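Findholm Group Reports Two-Arm Training Method That Separates the Holding Task from the Picking Task

FINDHOLM (14 April 2018) – Researchers at the Findholm laboratory have published a training method for two-armed robots in which one arm learns to carry a container while the other learns to fill it, with the two controllers joined only at the final stage of training. In tests at a mock grocery shelf, the combined controller completed more picks than a single controller trained on both arms at once, using the same set of recorded demonstrations.

The work was led by Ghada Yammine and Troels Eskildsen and carried out with the retail equipment supplier Bruvby, which provided the shelving. The training software, named Iltatham, will be released to other laboratories in May.

The study addresses a known difficulty in two-arm manipulation. When one network is trained to move both arms from demonstrations, it tends to learn links between the arms that were present in the recordings by chance. If the operator happened to raise the container each time the picking hand closed, the trained robot will raise the container too, whether or not the motion is useful. With a small number of demonstrations, such links are hard to tell apart from the ones the task requires.

The Findholm method splits each demonstration into two streams. The holding stream contains the joint positions of the carrying arm, the force readings at its wrist and a short label giving the current phase of the task. The picking stream contains the camera view, the joint positions of the picking arm and the opening of its gripper. Each controller is first trained on its own stream and receives nothing from the other.

In the last stage, a small coupling network is added. It passes two quantities between the arms: the estimated position of the container opening, sent from the holding side to the picking side, and the expected time of release, sent from the picking side to the holding side. Only the coupling network is adjusted at this stage. The weights of the two controllers are kept fixed.
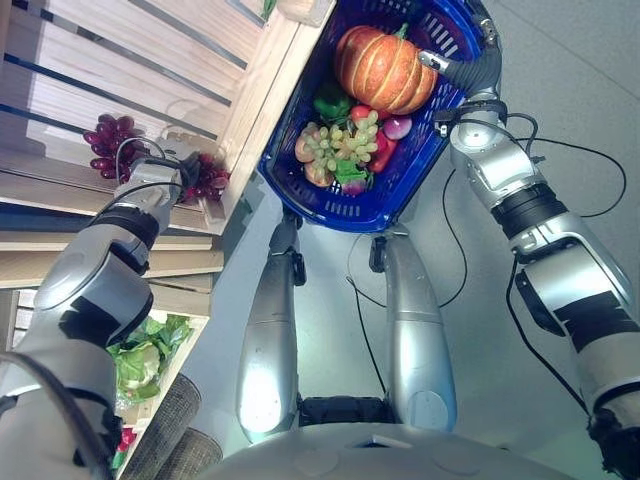 The coupling network is deliberately narrow. Earlier versions passed the full internal state of each controller to the other, and these reproduced the chance links the method was meant to remove. Yammine's group then reduced the exchange step by step until performance on unfamiliar shelf layouts stopped improving. The position estimate proved to be the more important of the two quantities. A shopping basket held by its rim and tilted, with a pumpkin, peppers and a bunch of green grapes already in it, does not offer the same opening as an empty one held level, and the picking arm has to plan its release for the opening as it stands. The estimate is therefore updated throughout the reach and is not fixed when the reach begins.

The training set consisted of 567 demonstrations recorded by teleoperation. Each covered one pick, from the first motion of the arm toward the shelf to the release of the item over the basket. Recordings in which the operator dropped the item were kept, with the section after the drop removed. The same recordings were used for the baseline controller, which had a comparable number of adjustable parameters and was trained for the same number of steps.

Testing used shelf layouts that did not appear in the training recordings. Each controller was given 27 trials. A trial counted as complete if the item came to rest in the basket and no other item left the basket or the shelf. The split controller completed 20 trials. The baseline controller completed six.

Failures were sorted by cause from the test recordings. Most of the baseline failures took place before contact with the item, when the carrying arm shifted the basket and the robot's stance controller corrected for the moving load. The correction moved the shoulder of the picking arm, and the gripper closed away from its target. This sequence was rare with the split controller, in which the carrying arm holds its pose until a release time has been received.

The remaining failures of the split controller were mainly grasping errors. Fruit in bunches accounted for the largest share. A bunch has no single surface to close on, and the force needed to lift it is carried by whichever part the fingers happen to enclose. The controller had no model of this and treated the bunch as one solid object. In several trials the grasp was judged successful from the finger positions although part of the bunch stayed on the shelf, and under the test rules these trials were scored as incomplete.

"The holding side is close to what we wanted," said Eskildsen, who designed the coupling network. "The picking side still relies on a grasp check that was written for rigid items. We knew that going in, and we left it alone so that both controllers would be tested with the same check."

A second set of measurements concerned the load on the carrying arm. Wrist force was recorded as the basket was filled, and the holding controller was compared with a standard position controller. The learned controller let the basket sink slightly as weight was added and then brought it back toward its starting height over the following seconds. The position controller resisted the added load at once, with higher peak torque at the elbow. The authors consider the slower response preferable for a standing robot, where sudden torque at one arm has to be balanced by the legs.

Rainer Reuter, an engineer at Bruvby who took part in the shelf trials, said the result was of interest to the company mainly for order picking outside store hours. Goods on open wooden shelving are seldom aligned with the shelf edge, and produce is restocked by hand in varying positions. He said a method that depends on exact placement would have little use in such a setting. Bruvby has not announced a product based on the work.

The authors list several limits. All trials used one type of basket, and the holding controller has not been tested with bags or with containers that change shape under load. The robot stood in place during each trial, and walking between shelves was not attempted. The phase label used by the holding stream was added to the recordings by hand, a step that took longer than the recording itself. I-hsuan Tsang, a member of the group, is preparing an automatic labeling tool that infers the phase from gripper opening and wrist force.

The comparison was also limited to a single baseline. Signe Sveinbjörnsson of the Þorgeirsson laboratory, who was not involved in the study, said the gap between the two controllers was large enough to be taken seriously but that the baseline had been trained on a small set for its type. A larger set might weaken the chance links without any change to the structure of the controller. She said the more useful test would be to repeat the comparison at several set sizes and report where, if anywhere, the two curves meet.

Yammine said the group plans to run that comparison once the labeling tool is ready. The planned trials will keep the present shelf and basket and will add a grasp check for bunched and leafy produce, scored separately so that its effect can be distinguished from that of the split training.

The release of Iltatham will include the training code, the coupling network and the scoring rules used in the trials. The demonstration recordings will be supplied on request to research laboratories. Requests should be sent to the Findholm laboratory and should state the robot model and the arm controller to be used.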